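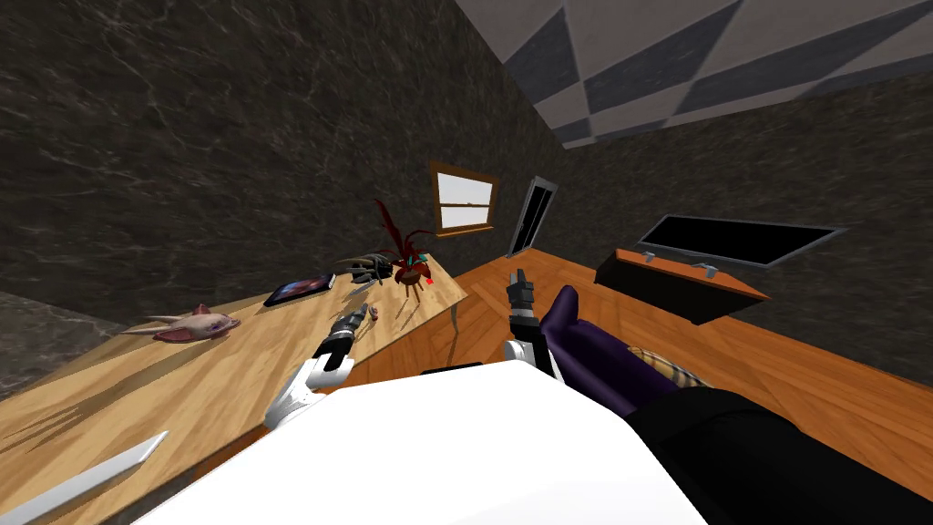
Lesezeit: 2 Minuten

Lorard Anrufpult 4
Telefonhybrid und Anruferverwaltung für politisches Talkradio

Artikelnummer 228
Hersteller: Lorard
Lieferbar ab Dezember

Wer eine politische Anrufsendung macht, kennt den Herrn auf Leitung 2. Er hat in der Vorauswahl erklärt, er wolle eine kurze Frage zur Grundsteuer stellen. Auf Sendung stellt er keine Frage, und um die Grundsteuer geht es auch nicht. Das Anrufpult 4 kann daran nichts ändern. Es sorgt aber dafür, dass er gut klingt, dass der Moderator ihn unterbrechen kann, ohne selbst abgehackt zu wirken, und dass man ihn notfalls sehr schnell wieder los ist.

Das Gerät nimmt vier Anrufer gleichzeitig an. Jede Leitung hat einen eigenen Regler, eine eigene Echounterdrückung und eine beleuchtete Taste, die grün (wartet), gelb (im Vorgespräch) oder rot (auf Sendung) leuchtet. Rot blinkend heißt: auf Sendung und zu laut. In Wahlkampfzeiten blinkt es viel.

Die Vorrangschaltung
Sobald das Moderatorenmikrofon aufmacht, senkt das Pult den Anrufer ab. Wie stark, stellt man am Drehknopf »Höflichkeit« auf der Rückseite ein. Ganz links bleibt der Anrufer fast unverändert stehen, ganz rechts ist er nur noch zu ahnen. Ausgeliefert wird das Pult in Mittelstellung. Wir haben Kunden, die den Knopf dort mit Klebeband fixiert haben, damit nach Sitzungswochen keiner daran dreht.

Verzögerung
Der eingebaute Sendepuffer lässt sich in Stufen zuschalten. Die große Löschtaste sitzt rechts unten unter einer Klappe und wirft die letzten Sekunden weg. Die Klappe geht absichtlich etwas schwer. Beim Vorgängermodell lag die Taste frei, und es wurde mehr Ellenbogen gelöscht als Beleidigung.

Redaktionsmaske
Die mitgelieferte Software Miltent läuft auf jedem Rechner im Studionetz. Die Redaktion trägt Vornamen, Ort und Thema ein, der Moderator sieht alles auf seinem Bildschirm. Ein Feld »Ist dafür / ist dagegen / weiß noch nicht« gehört zur Grundausstattung und kann umbenannt werden. Die Anruferkartei fasst 3000 Einträge mit Notizen. Bitte überlegen Sie sich, was Sie da hineinschreiben — Auskunftsersuchen kommen vor, und der Satz »redet wie sein Kreisverband« steht dann schwarz auf weiß da.

Stimmen aus der Praxis
»Ich hatte vorher ein Mischpult, zwei Telefone und einen Praktikanten. Den Praktikanten habe ich behalten.«
Nidia Villanueva, Redaktion »Muñoz am Mittag«

»Klingt sauber. Die Anrufer sagen leider immer noch dasselbe.«
Ataahua Lowther, Moderation

Lieferumfang
Anrufpult 4, Netzteil, Netzwerkkabel, Lizenz für Miltent, gedruckte Anleitung, Ersatzklappe für die Löschtaste

Nicht enthalten
Mikrofone, Kopfhörer, Geduld

Zubehör
Brolley Tischhalterung, schwenkbar
Brolley Staubhaube, grau
Zweitbedienteil für den Regieraum

Hinweise zur Bestellung
Analoge Anschlüsse gibt es nur noch mit Adapter, bitte bei der Bestellung angeben. Leihgeräte vergeben wir vor Landtags- und Kommunalwahlen nach Eingang der Anfrage. Am Wahlabend selbst ist die Hotline bis 23 Uhr besetzt. Wer danach noch anruft, landet auf dem Band und wird am nächsten Vormittag zurückgerufen, in der Reihenfolge der Lautstärke.

Preis auf Anfrage. Öffentlich-rechtliche Häuser bitte mit Bestellnummer, Bürgerradios bitte einfach anrufen.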